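Sunside open day: the laundry cell at Brombridge
July 2023

Members who signed up for the Sunside open day at Brombridge got a longer program than the one printed on the invitation. The talks were cut to half an hour, and the rest of the afternoon went to the floor, where four stations were running. This item covers station 3, the laundry cell, which drew the most questions and had the least written material to take away.

The task is loading and unloading a front-loading household washer. The cell is a two-arm setup with parallel-finger grippers, one camera at the head and one at each wrist. The machine is a stock consumer unit, unmodified. No markers are fixed to the door or the drum, and the basket position is not fixed either. Operators set it down in front of the machine by eye before each run, and the policy is expected to cope with the offset.

Sunside splits the job into stages: locate the basket, pick a garment, carry it through the door opening, release it inside the drum, retreat. Unloading reverses the sequence, with the added problem that the target is behind a rim and partly out of view of the head camera. The stages are used for scoring only. The policy itself runs end to end and has no explicit stage switch.

Training data comes from teleoperation. The set shown to us holds 135 demonstrations, recorded since March by two operators working alternate shifts. A further 46 were recorded and thrown out, mostly for timing faults between the wrist and head streams. The presenter put the acceptable skew at one image interval. Anything worse teaches the arm to close early, and an early close on a soft item usually means a pinch of air or a single layer of sleeve.

Collection is managed with Florlow, an in-house tool that logs joint states, gripper width and all camera streams against one clock. It also stores a short text note per run. The notes were on a side screen and were more useful than the slides: "grasp ok, dropped at rim," "second item came along," "basket dragged." Dragging is a recurring fault. A garment caught under another one transfers load to the basket wall, the basket is light, and it slides. The current answer is to lift vertically for the first part of the motion before any travel toward the door. Adding weight to the basket was considered and rejected on the grounds that users will not do it.

Grasp height got a long discussion. Cloth has no stable shape, so the depth reading over a heap tells you where the top layer is and little else. Sunside aims slightly below the measured surface and accepts some contact with the basket floor. The fingertips are compliant enough to take it. Someone asked about suction; the reply was that it had been tried on woven cotton and leaks too much at the flow rates a mobile base can supply.

The second topic was the door glass. Reflections move as the arms move, and a network trained under one light setting will treat them as features. Li, the simulation package used for the early policies, rendered the glass as a plain transparent disk. Policies from that stage did well in simulation and poorly on the floor. The group has since turned the simulated glass off completely and relies on real recordings for anything involving the door. Several visitors thought this was a retreat. The presenter's view was that matching glass optics would cost more time than recording another batch of demonstrations, and that the batch would be needed in any case.

The live run used two operators' worth of caution: one at the emergency stop, one at the console. The arms were limited to reduced speed for the public session. We watched 11 attempts at a single-garment transfer. The scoring sheet was kept by Sunside and will be circulated with the slides, so no success rate is given in this item. It can be said that recovery behavior was the interesting part. When a first close came up short, the arm reopened, shifted a few centimeters and tried again without operator input. That behavior was not programmed as a retry. It appears in the demonstrations, where operators did the same thing.

Washer, basket and grippers from two of the camera views at the laundry cell:

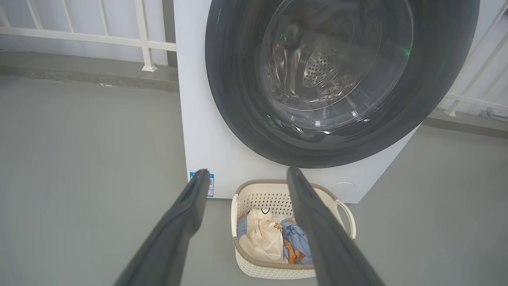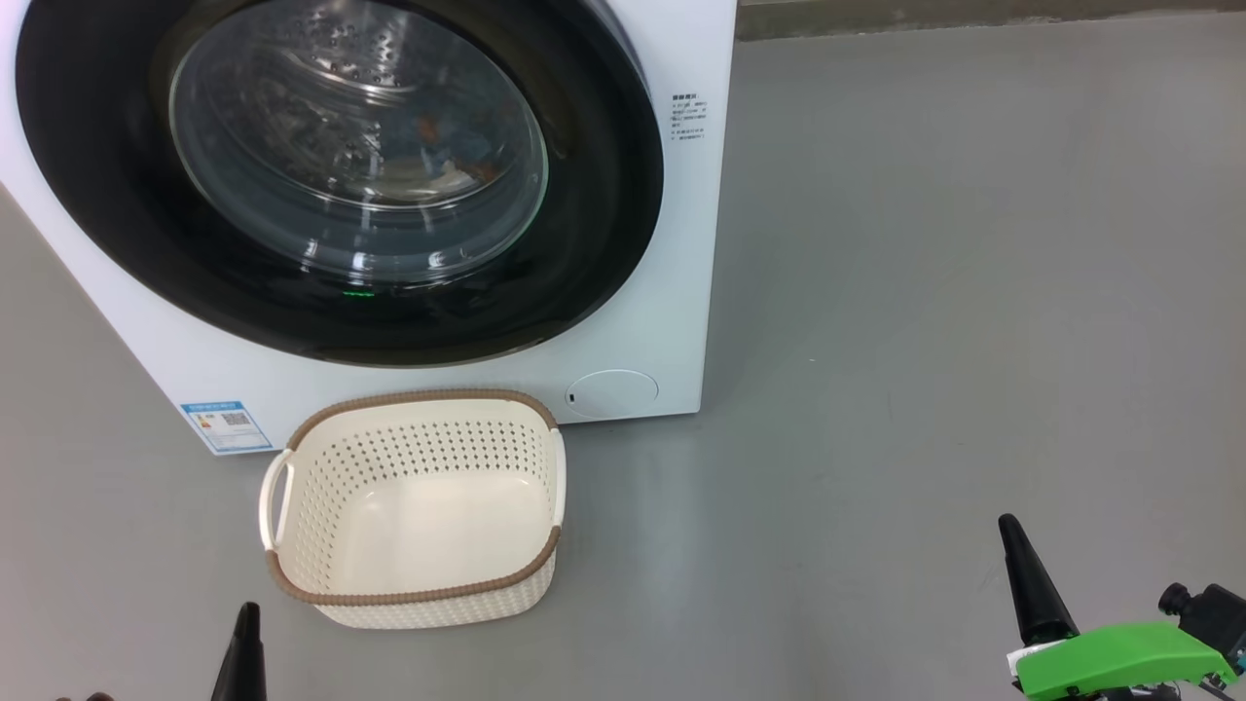
Questions at the end were mainly about cycle time. A person empties a small basket in well under a minute. The cell takes nearly that long per garment at public-session speed, and Sunside did not claim that full speed closes the gap. Their argument is that a washer runs for an hour or more, so loading time matters less than loading without supervision. On that point the weak spot is still the last item. A single sock flat on the basket floor offers almost no height for the fingers to work with, and the present policy often reports the basket as empty when one is left.

Door opening and detergent were outside the scope of the demonstration. The door work is planned for the next collection round. Detergent is not planned at all.

Practical notes for members thinking of a similar setup. Wrist cameras need a strain relief on the cable at the last joint; Sunside lost a week to an intermittent connector. Record a few runs with the basket deliberately rotated, and do it early, as adding them late shifted the behavior on straight baskets as well. Keep garment types listed by run. The group did not do this for the first month and cannot now say how much stretch fabric is in the set.

Slides and the scoring sheet will be posted on the members' page when Sunside releases them. Requests for a second visit to Brombridge should go to the section mailbox with a preferred half-day. Group size for the floor is limited by the safety fence, and closed shoes are required.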